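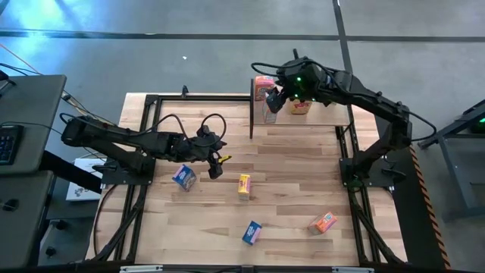 4. Stocking the Shelf

The Lobo display shelf takes small boxed goods such as snacks and single-serve cereal. Fit the shelf as described in section 3 before you load it, and check that it does not rock. Clear the shelf first, then set every box out on the tabletop where you can read its front. Boxes can stand upright, like the small yellow one near the center, or lie flat or tilted, like the blue ones. Sort them by color before you stack.

1. Set aside any box that is crushed or open.
2. Place the largest box of each color on the shelf first.
3. Add the smaller boxes on top, with the printed fronts facing out.
4. Leave a gap the width of a hand between stacks.

Note: The shelf is rated for up to 32 single-serve boxes. Larger boxes reduce this number. 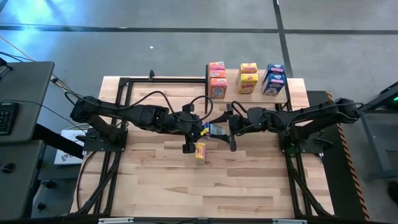
4.1 Stack Height

Keep stacks low enough that the top box can be lifted off without moving the one under it. The limit for small boxes is three. The orange-red stack at the left end is at this limit, with the larger box at the bottom. The yellow POPS boxes in the middle are stacked two high.

Caution: Do not lean a box against the top of a full stack.

5. If a stack slides, take it down and start again from the bottom box.
6. Wipe the shelf with a dry cloth before restocking.

For spare shelf clips, see section 9.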